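Trinis Shot Notes

A ball-by-ball table of unusual batting shots in club T20 cricket
Maintainer: Yufang Feng

What is in this folder

Trinis Shot Notes is a small data set for people who want to study how batters use uncommon shots in short matches. I started it because the normal scorecards tell only how many runs were made, and they tell nothing of how the ball was hit. A ramp over the keeper and an edge through the slips are both written as four. For my work on batting habits I needed to separate them.

The table has 1737 rows. Each row is one delivery where the batter played, or tried to play, one of the shots listed under "Shot names". Ordinary drives, cuts and pulls are not included. The deliveries come from 125 innings in the Arness Evening League, all of them from a single season which finished in March.

Files

deliveries.csv: the main table
innings.csv: one row for each innings, with team totals and the number of overs
shot_names.txt: the definitions that the labelers used
changes.txt: what was different in earlier versions

The files are saved as UTF-8 with a comma as separator. Please do not open and save them again in a spreadsheet program before loading, as it can change the over numbers. An over written as 10.10 in the old version became 10.1 in this way, and I needed two evenings to repair it. Now over and ball are in separate columns.

Columns in deliveries.csv

innings_id: links to innings.csv
over: counted from 1
ball: counted from 1, wides and no-balls have their own number
batter_code: a code, not a name
batter_hand: R or L
bowler_type: pace, medium, off spin, leg spin, left-arm spin
shot: one of the shot names
contact: clean, edge, miss, body
runs_bat: runs from the bat only
out: yes or no
field_behind: number of fielders behind square on the leg side, empty if the labeler could not see
sure: 1, 2 or 3, where 3 means the labeler had no doubt

Shot names

Ramp. The batter holds the bat nearly flat and lets the pace of the ball carry it over the keeper or the slips. The feet may move but there is no sweep of the arms.

Scoop. Similar to the ramp, but the batter goes down and lifts the ball over the shoulder on the leg side.

Reverse sweep. A sweep played to the off side without changing the hands.

Switch hit. The hands or the stance are changed before the ball is released. If the change comes after the release, we label it as reverse sweep. In practice this border is difficult, and many rows with a "sure" value of 1 are of this kind.

Wrist whip. A full ball hit to the leg side with a strong turn of the wrists, and the bat finishes high above the head. Commentators have several other names for it.

Back-foot lift. A short ball hit straight over the bowler with the weight on the back foot. This one is rare, we have only 21.

How the labels were made

The league gave us its match recordings and allowed us to publish the table, but not the video. Two labelers watched each innings at normal speed, and then watched the marked deliveries again slowly. They worked in Usora, a labeling program which shows the video and a form side by side. When the two did not agree, I looked at the delivery myself and decided. The "sure" value in such a case is never higher than 2. 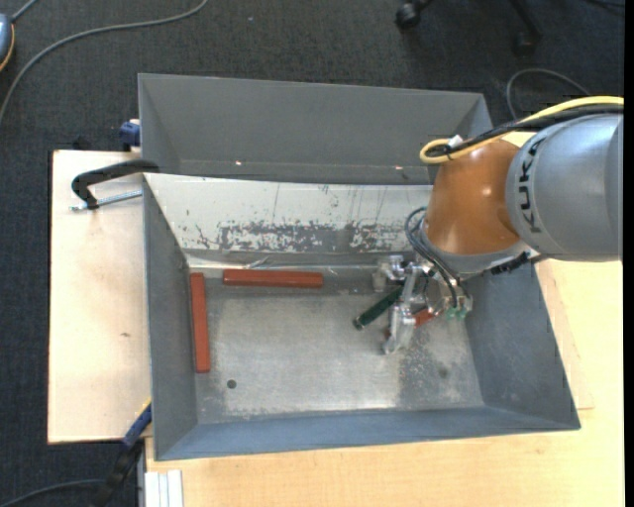
KUKA robot arm and gray metal bin with a worn inner panel.

The labelers were both club players. I think this is an advantage for shots like the wrist whip, where you must know what the batter wanted to do. It can also be a weakness — a player sees intention in places where a stranger sees only a bad swing. For this reason the contact column was filled in before the shot column.

Known problems

In the evening matches the low sun makes the leg side hard to see during the first overs. The field_behind column has many empty cells there. Please treat them as unknown and do not replace them with zero.

One ground, Mao Park, has a short straight boundary. Batters play the back-foot lift and the wrist whip more often there. If you compare teams, check first where they played. The ground is given in innings.csv.

Left-handed batters are few. I would not make any strong claim about them from this table.

A miss is recorded only when the batter clearly tried the shot. Some batters show the reverse sweep early and then simply block the ball. Those deliveries are left out, so the table cannot tell you how often a batter thought about it.

Use and credit

You may use the table for teaching, research or your own blog, also in changed form. Please write "Trinis Shot Notes, Yufang Feng" somewhere in the text. The batter codes should not be matched back to real players. Some of them are under 18, and the league agreed to the release on this condition.

Corrections

If you find a mistake, send me the innings_id, the over and the ball, and what you believe is right. I collect corrections and put them into the next version together — please be patient if the answer is slow during the season, I also play.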